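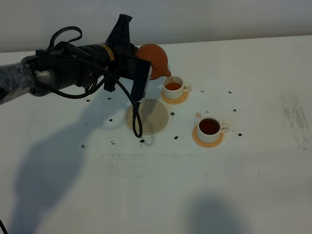 Habit log, March 9, 2026

Day 12 of no biscuits before lunch. Prayed on the bus again and it helped (a bit!). Psalm 173 in my notes is a typo, must be 73, so fix that
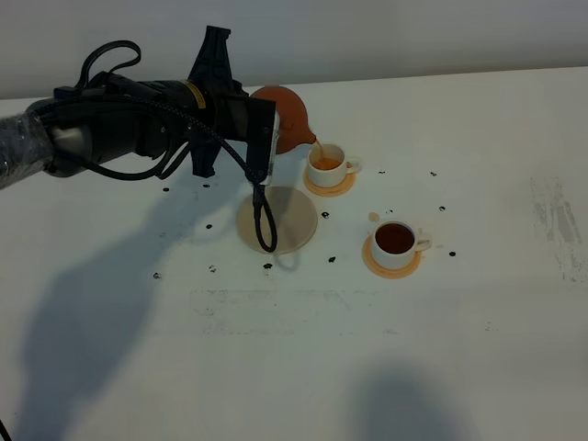 before Kevser prints the reading cards for the Stanwood group. We need 80 of them, one verse each, big type please!

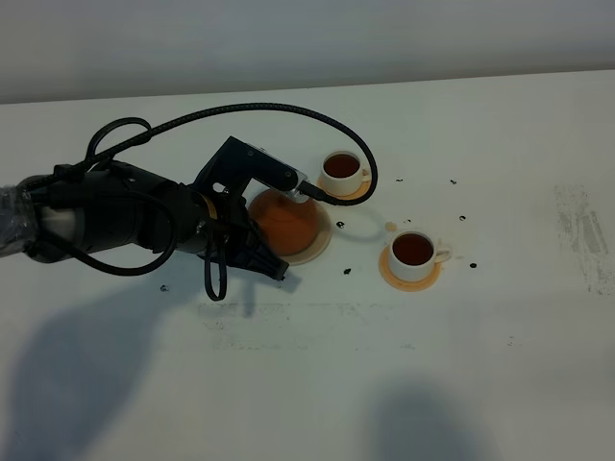
Lionel Sugden, workshop lead

Tried swapping my evening phone scroll for one chapter of Proverbs. Managed 4 nights, 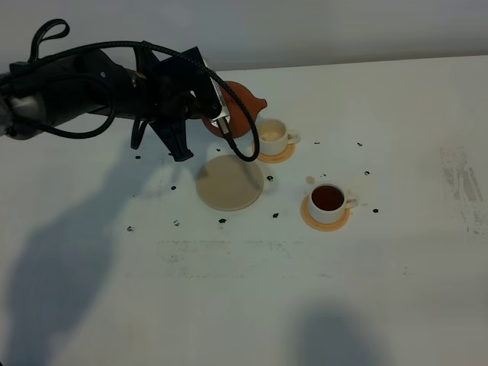
then slipped on Sunday. Starting over tonight, and Brayan's promised to text me at bedtime.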